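4.2 Who answers the supplier questionnaire

Our second finding concerns the supplier questionnaire, a form that every firm in the study both hates receiving and insists on sending. We followed the paperwork of four companies, called here Judard, Serkow, Boyer and Altix, through one full reporting cycle. Each had a published sustainability policy, and each had a target for the share of suppliers "assessed," a word none of the policies defined.

Judard sent its questionnaire to 1395 suppliers and received 900 back, a response rate its annual report called encouraging. We asked to see what happened next. The answers went into a shared folder, and the folder had been opened twice after the closing date, once by us. Under the firm's own rules a supplier counted as assessed when its form arrived. A blank form, politely returned, did very well under this system.

Serkow took a firmer line and followed up every reply that raised a concern. It flagged 29. The flagged suppliers had, for the most part, admitted to something: a missing water permit, overtime records kept on paper, a subcontractor they could not name. Suppliers that claimed perfect conditions at every site were thanked and left alone until the next cycle. Purchasing staff told us that word of this had got around, and replies in the following cycle were noticeably sunnier.

Boyer and Altix buy from many of the same mills and had agreed to accept each other's forms, which should have halved the work. In practice the two forms differed on the definition of a site, so suppliers filled in both, plus a short third one explaining the differences. Interviewees at both firms described the arrangement as a success, and we have no reason to doubt that they meant it.

The work of answering falls on whoever is near a desk (Figure 3). At the smaller suppliers this was usually the person who also handled invoices, and who had learned which phrases made the follow-up emails stop. Several kept a file of approved sentences and pasted from it. We recognized some of those sentences from the buyers' own policies, where they had presumably been pasted from somewhere else.

Figure 3. Desk with keyboard.

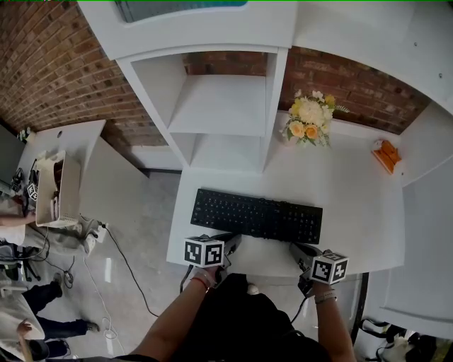 One supplier, reading a draft of this section, objected that the pasting was the honest part: the buyers had written down what they wanted to hear, and it seemed rude to reword it.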